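The Loan That Never Ends

14 May 2021

Every few months a museum announces that it is "sharing" something it shouldn't have had to begin with. The latest is the Orkmont, which says it will send 14 carved ancestor posts back to Balogun on a renewable loan. The press release uses the word "partnership" four times before it gets to the word "loan."

I have read the terms. The posts go home for two years. Balogun pays the insurance, builds a climate-controlled room to the Orkmont's standards, and lets the museum's staff inspect it whenever they like. Title stays where it is. If I took your bicycle and offered to lend it to you, on condition that you bought a better garage, you would not call me generous.

The Orkmont's defenders say the law ties its hands. Maybe it does. But the museum has had decades to ask for a change in that law, and I can't find a single public request. It did find the time to sell off a set of English silver to pay for a new lobby.

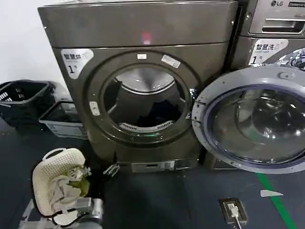
A dryer with dark laundry in the drum.

Then there is the matter of the rest. The museum's own catalog lists 354 objects from the same raid, and 283 of them have never been on display. They sit in a warehouse in Ritesham. The argument that the world needs to see these things in a great public collection is hard to take seriously when most of them are in crates.

Stetberg handled this better. Its city museum signed over ownership first and talked about shipping and storage afterward. A few pieces stayed on view there, with the new owners' consent and a label saying so. Attendance didn't collapse.

I expect a ceremony in August, with speeches. I would trade all of them for one page transferring title.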